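Timestamps, again (and a little about the replay tool)

June 27, 2022

I promised back in March that I would write up the replay tool once it stopped changing every other day, and then of course it kept changing every other day, so I have given up waiting and I'm writing it up as it stands. Get yourself a coffee, because I have never managed to be brief about this stuff and I'm not going to start now.

For anyone who wandered in from the bread posts (hello! the rye is doing fine), my days at Skilent go to the software that takes recordings from hand-held grippers and turns them into something a policy can learn from. You walk up to a thing, you pick it up with the gripper, you put it somewhere else, and by the time you've had lunch there is supposed to be a clean little episode on disk with video, finger opening and wrist pose all lined up. Supposed to be. Walance is our name for the program that does the lining up, and Clegg is the viewer I wrote so I could see what Walance had done to my data.

The trouble this spring was all about time. Each gripper has its own clock, the cameras have theirs, and the laptop has a third opinion. For a long while we matched everything on arrival time, meaning we stamped each sample when it got to the laptop and hoped. With one gripper you can get away with that for ages. With two you can't, because a handover from the left hand to the right is all timing, and if one side is late then the trained policy lets go before the other hand has hold of anything. I watched our arm in the lab drop the same sock over and over one afternoon and felt personally insulted by it.

So I finally did what I should have done first, and plotted the finger opening against the video, one episode at a time, in Clegg. The right side was running 36 milliseconds behind the left. It was wonderfully steady, too, which made me a bit cross, as a steady offset is the easiest kind to fix and I had been blaming the network for weeks. The fix in Walance is 23 lines, and most of those are comments apologizing to whoever reads it next. We now do a short clap at the start of every session - both grippers closed and opened together - and Walance looks for the matching bump in the two signals and slides one over the other until they agree.

Then I had to go back and reprocess everything, all 3,128 episodes, which I started before bed and checked on in my pajamas like a person with a loaf in the oven. Two passes, as it happens, because the first time I had the sign wrong and made the whole set exactly twice as bad. I'd like to tell you I caught that by careful testing. I caught it because the curves in Clegg looked silly.

The other half of the job was soft things. Our old grasp detector was a threshold on finger opening: fingers stop moving, opening is above zero, so you must be holding something. That works beautifully on a block or a cup. It works very badly on anything that squashes, since the fingers keep creeping inward long after the grasp has started, and the label lands late or never lands at all.
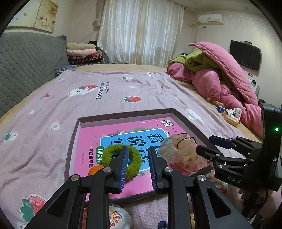

What I do now is look at the closing speed instead of where the fingers end up. A free close has one shape and a close onto something springy has another, with a sort of shoulder in it where the fingers first meet resistance, and once you've seen a few of those shoulders you can't stop seeing them. Walance fits a pair of straight lines to the curve and puts the label at the bend. It's not clever, and I'm sure somebody at a conference has a learned version that beats it, but I can explain it to myself on a tired morning and that counts for a lot with me.

It still gets confused by plastic bags. A bag gives you a tiny shoulder, then nothing, then another one, and the line fit picks whichever it likes. I've been tagging those episodes by hand in Clegg for now (press B, for bag, I'm very proud of that one) and I'll train something small on the tags when there are enough of them.

Next up is the pose tracking, which drifts whenever the view is mostly blank wall. We've been trying out the tracker from Dranari, and so far I like it, apart from the config file, which has two different settings both called scale. One of them does nothing. I haven't worked out which yet, and I'll put the answer in the comments when I do.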